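Workshop notebook, Fudcombe
28 Jun 2024

Carried on with the oak samples for the Chambi stools. First coat of Prekora hard oil went on before lunch, wiped back after 26 minutes with a cotton rag. The ends drank it up as usual, so they got a second wipe. Sanding was to 240 on all faces apart from the two offcuts left at 180 for comparison.

The 180 pieces came out darker and a bit blotchy near the knots. I prefer the finer ones. Board 402 has a small check at one end that I missed when cutting. Filled it with thin glue and dust, will look again once it has set.

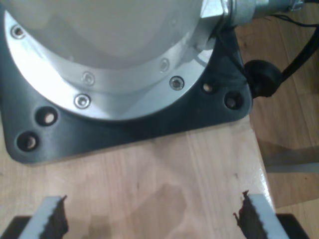 Tamsin Orrell
Bench joiner

Gutard glue is getting low, one bottle left and the nozzle is clogged. Soaked the nozzle in warm water. Please don't use the last bottle on jigs, there is plenty of the old white stuff for that.

Seat blanks: planed to 40 mm, slight cup on two of them. Stacked with sticks between and a weight on top. If they are no flatter by the time the legs are turned I will take another pass and accept a thinner seat. The drawing still says 912 for the bench length, which doesn't match the cutting list. Need to ask Chambi before anything long gets cut.

Oily rags are laid out flat on the rail outside. Second coat tomorrow, same rag method, less oil.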